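机器人选型与集成 第6讲讲义(桌面臂套件评测)
课前发,上课不再念,自己先过一遍

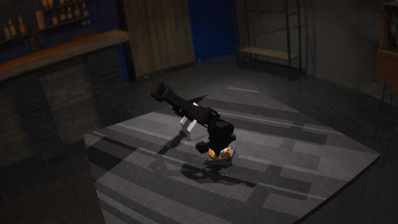
上次讲到选型表怎么填,还差最后两栏:供货和售后。先把这两栏补上,再进今天的正题。供货那栏不要只写“有货”,写清楚是整机还是散件,交期按工作日还是自然日,备件单独能不能买。售后写响应时间,写谁出运费。上届交上来的表一大半这里是空的,扣分。

今天的对象:Jaltach 桌面臂套件。配套仿真环境叫 Bevov,控制软件是 Rüegg 那边出的,末端快换件由 Tadard 供。四家东西拼在一起卖,一个价,一张发票。听着省事,后面会看到接口处的麻烦。

一、套件里有什么

6 轴小臂一台,底座,控制盒,电源,急停,线缆两根(短的那根基本够不着,自己备一根长的)。软件授权绑控制盒,不绑电脑。教学版授权 4 个席位,第五个人登录会把最早登录的踢下去,而且不提示,程序没存就没了。先存再跑,养成习惯。

仿真环境单独下载,不用接实机也能开。自带几个场景,桌面、货架、酒吧台这类,灯光可调。默认那个偏暗,黑色的臂在里面看关节很费劲,做作业截图前把环境光调高。不调也行,报告里我看不清的姿态按没做算。

二、指标怎么读

厂家样本上写的:负载,最高 4 公斤。这个数是什么条件下的?翻到脚注:手臂收拢、低速、重心贴法兰。伸直了就不是这个数。选型时要看负载曲线,不看封面那个大字。曲线在手册附录,样本里没有,要问销售要。

重复精度。样本给的是单点、热机以后、同一方向接近。三个条件缺一个都会变差。课上实测用的是双向接近,结果比样本差,正常,不要写成“产品不合格”。要写清测法。

节拍。样本没写,自己测。方法:取放两点来回 80 次,掐总时间,除。头几次不算,热机。记得把夹爪开合的等待时间单列出来,否则最后不知道慢在臂还是慢在夹爪。去年有一组算出来慢得离谱,查半天,等待时间设成了默认值没改。

三、仿真和实机的差别

这一块是重点,期末会用到。

1 碰撞体。Bevov 里的碰撞体是简化过的凸包,比外观模型胖一圈。仿真报碰撞,实机未必碰;反过来也有,线缆在仿真里没有,实机上线缆会挂。关节五附近尤其注意。

2 摩擦。默认摩擦系数偏高,仿真里夹什么都稳。换成实机,光滑件往下滑。做夹取作业的,把系数往下调两档再跑一遍,两次结果都交。

3 关节限位。软件里关节一的软限位默认正负 170 度,仿真和控制盒各存一份,改一边另一边不会跟着变。这个坑每届都有人踩。改完两边都截图核对。

4 坐标系。仿真原点放在底座中心,控制软件的工具坐标从法兰算。换末端件以后要重新标,Tadard 的快换盘自身有厚度,忘了加的话所有点整体偏一截,看起来像标定坏了,其实就是少加一个数。

5 延时。仿真里指令几乎立刻执行。实机经过控制盒,有缓冲。做视觉伺服的同学会很明显感觉到,别在仿真里把增益调满再搬过去,会抖。

四、用下来的意见

好的地方:装起来快,上手门槛低,急停做得扎实,拍下去再复位流程清楚。仿真和实机用同一套程序文件,导过去不用改语法。手册中文版翻译还可以,个别术语前后不统一(“法兰”和“凸缘”是一个东西)。

不满意的:授权踢人不提示,前面说了。报错代码只给数字,要翻手册查,手册里还缺几个。快换件的锁紧销偏松,长时间跑要中途停下来看一眼。四家各管各的,出了问题先要判断是谁的,打电话常被推来推去。我的建议是报修时把日志一起发给两家,抄送,省一轮。

价格不在这里讨论,各学校折扣不一样。要比价的,按上次发的表,把三年的授权费和备件算进去再比,只比首购价没有意义。

适合谁:教学、打样、轻型分拣验证。不适合:上产线连续跑、有粉尘的地方、要跟人贴身协作的工位(它没有做协作认证,样本里那句“人机友好”是广告词,不算数)。

五、课上要做的

两人一组,先仿真后实机。仿真没跑通不许碰实机。

第一步 打开桌面场景,臂回零位,记下六个关节的读数
第二步 示教四个点,两高两低,低点离桌面留出余量
第三步 跑一遍慢速,看轨迹中间有没有穿过别的物体,直线和关节运动各跑一次,对比
第四步 改速度,再跑,记时间
第五步 导出程序,到实机前找我签字

实机上先用手柄点动,确认方向。方向反了多半是底座朝向没设,不要在程序里给坐标加负号凑过去,以后改起来要命。

急停位置先摸一遍,开机前摸。长头发扎起来,袖口收好。手臂上电以后人站在工作范围外,点动的人手不离手柄,另一个人看着急停。不遵守的请出去,下次补。

六、作业

交一份评测报告,不超过两页。必须有:负载条件说明、节拍测量过程和原始数据、仿真与实机至少两处不一致以及你的解释、你会不会推荐这套东西,给谁用。最后一项写理由,不要写“综合来看性价比较高”这种话,写了等于没写。

截图要能看清末端姿态。数据贴原始的,不要只贴平均值。文件名用组号,别再交“新建文档”了。

思考(不用交,下次讲会问)
软限位为什么要在两边各存一份?如果让你设计,放哪边?
同一条路径,直线运动报奇异,关节运动不报,在报告里怎么交待?
换了 Tadard 以外的夹爪,哪几项指标要重测,那几项可以沿用?

下次讲控制盒的 I/O 接线,带万用表。手册第二章先看,继电器那几页重点看,接线图里有一处端子编号印错了,自己找找。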